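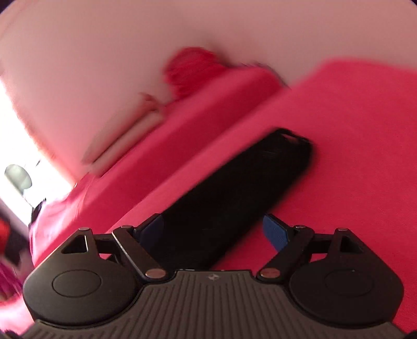

Should dark socks be sorted on top of a brightly colored bedspread?

They can be, as long as the spread has been washed several times and is dry. A new looped or brushed cover gives off fiber for its first few washes, and dark knits pick it up.

Rooms Laundry Storage Floors Letters Search
Household > Bedrooms > Linens and small items

Lint, loops and the bed as a work surface

Esben Hallgrímsson has spent eleven years on fabric care for Drendeveo, which supplies bedding to shared houses and small guesthouses. His subject this spring is a narrow one: what happens to small clothes when people use a made bed as a folding table.

"Most people sort on the bed," he says. "It's wide, it's at a decent height, and it's near where the clothes are going. I don't object to it. I object to the cover being chosen for warmth and then used as a bench."

He splits bed covers into three groups: flat weave, looped and brushed. Flat weave gives off the least fiber. Looped terry releases short ends from the ground of the fabric, mostly while new. Brushed fleece can hold loose fiber on its surface and pass it on by contact.

The other half of the problem is the garment. A ribbed sock has channels, and lint that lands in a channel stays there through a quick shake. "On a smooth knit you wipe it off with your palm. On rib you have to go along the channel. Going across it just moves the lint over one row."
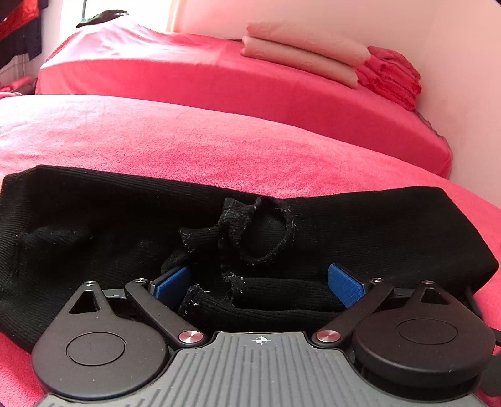
White lint on black rib knit, on pink terry.

Color makes it look worse than it is. He has weighed lint taken from black and gray socks out of the same load and found no useful difference. Black only shows it sooner.

His washing advice is short. Terry covers go in by themselves for the first four washes. Spin at 800 rpm; he sees little gain from a faster spin on loops of ordinary height. Tumble on low for about 38 minutes, clean the filter, then run ten more minutes with no heat. Socks go in turned inside out and are turned back at the bed.

"People skip the filter in the middle," he says. "The first part of the cycle loads it up, and after that the air can't carry much. You're paying to roll lint around."

I asked about pairing. He lays each sock flat with the heel down, pulls the cuff straight, and puts the second on top. He doesn't roll the cuffs over each other, a habit he blames for stretched tops. A bunched cuff also hides lint in its folds, so he checks there first.

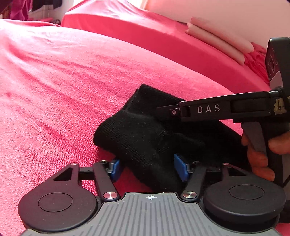

Vibeke Overgaard

The fold itself takes two moves: toe to cuff, then in half again if the drawer is shallow. He stands the finished pairs on edge. Phones, keys and chargers go somewhere else before sorting starts. A thick cover hides small hard objects, and they end up carried off in the pile.

On weights, he is exact. The fleece he prefers for a second bed is 298 grams per square meter, a house grade that Drendeveo buys from Gollow. Anything heavier creeps under load and wrinkles where you lean on it. Lighter fleece slides on a fitted sheet.

"With two beds close together, use one for sorting and keep the other for what's done," he says. "Pillowcases and finished pairs on the far bed. Don't mix them. Once a finished pair is back on the sorting side, you've lost track."

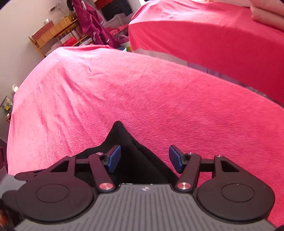
He applies the same rule to shelves. Small open boxes on an upper tier suit things that get used daily, and paper bags do well enough lower down for things that don't. He wants jackets hung clear of the bed, where a sleeve can't drag across the cover.

His last point was about lint rollers. He uses one on finished pairs only, two passes along the rib. Used on terry, he says, the adhesive lifts loops and makes the shedding worse.

Comments

Kirsten Grímsdóttir
I dry mine on a rack, no dryer. Do the four separate washes still help, or is it the tumbling that does the work?

Þórarinn Thygesen
Both, in my experience, but the rack takes longer. I needed six washes on a red terry cover before it quit leaving fuzz on work socks.

Nassoro Mushi
Disagree on cuffs. I've rolled mine for years and the elastic goes at the heel side first anyway. The tip about going along the rib is good, I had been brushing across.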